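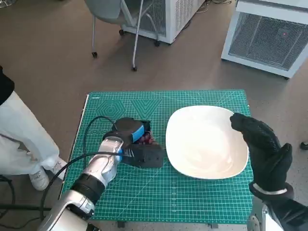

Grapes are where most people's pick-and-place recordings go to die, so we may as well begin with them. A learning system copies what you give it, including your bad mood and your habit of nudging things with the other hand. Our left gripper wears a strip of blue tape near the top, and the first tip is to own a roll of the stuff in a color that appears on nothing else in the room. The second is to put a cutting mat under everything. The printed grid gives you a way to say where the plate goes without pointing and grunting, and a white plate on green is hard to lose, even at the end of a long afternoon.

Workshop tips for recording demonstrations
Posted Dec 11, 2018

These are the notes taped inside our cabinet door, typed up after the Plarnia people asked for a copy and couldn't read the handwriting. They assume you already have arms that move and a computer that saves things. If you don't, you have bigger problems than grapes.

Fruit
Buy firm grapes and keep them on the stem. A cluster gives the fingers something to close on. Singles roll, and they roll under the heaviest thing in the building. Rinse them the night before and dry them on a kitchen towel. Retire a bunch when it starts to leak, and do not eat the retired ones. We have had this conversation more than once.

Plastic grapes are fine for practice. They are too light and too brave, and a model raised on them will squeeze the real thing into jam.

The plate
Pick one with a raised rim, so whatever lands on it stays there. Move it a square or two on the grid between takes. If you leave it in one place for a whole session, the system will learn that grapes belong at a certain spot in the universe, plate or no plate. We did this in April and spent two days admiring how confidently it dropped fruit onto bare mat.

Wipe the plate with a dry cloth between takes. Vinegar and water at lunch. Skip the fancy spray, it leaves streaks and the streaks end up in your data.

The idle hand
Decide what the other hand does while it waits, write it down, and make every operator do the same. Ours parks beside the plate, upright, fingers together. It looks like it's about to swear an oath. Before we had a rule, each person had a personal style of doing nothing, and the model picked up all of them and switched between them mid-reach.

Gloves get grubby faster than you'd think. Keep a spare pair and change both at once.

Cables
Leave enough slack for the farthest reach you plan to make, then a bit more. Run the full motion slowly once before recording, watching only the cable. Soft hook-and-loop straps are better than zip ties, which you will cut off within the week anyway, usually with the wrong knife.

How many takes
The Woditz handout says 1000 per task. We stopped at 750 for fruit-to-plate and saw little change over the last stretch, though by then we were also seeing grapes when we closed our eyes. A decent session for one operator is 67 takes. Past that, people start getting efficient, and efficient looks terrible on playback — all shortcuts and wrist flicks.

Keep the fumbles, but label them. A dropped cluster that gets picked up again is worth having. A dropped cluster followed by a long pause and a sigh is not, so trim the sigh.

Naming files
Task, object, operator number, take. No "final." No "final2." There is a folder on our Hetia drive called "good ones maybe" and it has outlived three computers.

Cleaning up
Grape juice on a cutting mat comes off with cool water and dish soap. Never hot, the mat will curl and you'll be flattening it under the Moldovan dictionary for a month (any large book will do, ours happened to be that one). Dry the mat flat. Check between the gripper fingers with a flashlight and a cotton swab, especially before a weekend. Fruit flies don't read labels, and they show up in recordings as small moving specks that somebody then has to explain to a student.

Next batch is boiled eggs. Send towels.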